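Polberg Town Partnership
Press release, 10/29/26
For immediate use

Polberg's new jobs are real, but so is the gap with Losumport

I've been putting together our local economy bulletin for seven years now, and I don't think I've ever looked forward to sending one out as much as this one. The figures up to the end of September are in, and Polberg has gained 297 jobs over the year. We'd pencilled in a target of 300, so yes, I've had my leg pulled about the missing three all week!

Most of the growth is in small firms: food makers, repair businesses, a couple of design studios near the station. Stokby did well too, mainly in warehousing and care work (the care homes tell me they'd take on more people tomorrow if they could find them). Lennox is flat. It lost a packing firm in the spring and has only just made up the ground.

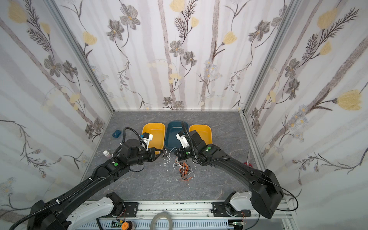

Pay is the part I keep coming back to. Wages here went up a little faster than prices, and that's welcome, but someone doing the same job in Losumport still takes home around 40 pounds a week more. You can catch the early train and be there before nine, so plenty of our younger people do just that, and then they spend their lunch money there as well.

Marlene Bauerfeind, who crunched the numbers with me, is a bit more cheerful than I am. "Five years ago we were talking about empty units on every street," she says. "Now I get calls from people who can't find one the right size. I'd rather have that problem."

She has a point, and it's the bit I'd like landlords to hear. If you have a big unit standing empty and you'd think about splitting it, please get in touch, even if it's only an idea on the back of an envelope.

The full bulletin, with tables for Polberg, Stokby and Lennox, is free from our office on request. I'm happy to talk to reporters, and Marlene will take any questions on how we worked out the wage figures.

Vidar Westerberg
Editor, Polberg Local Economy Bulletin

ENDS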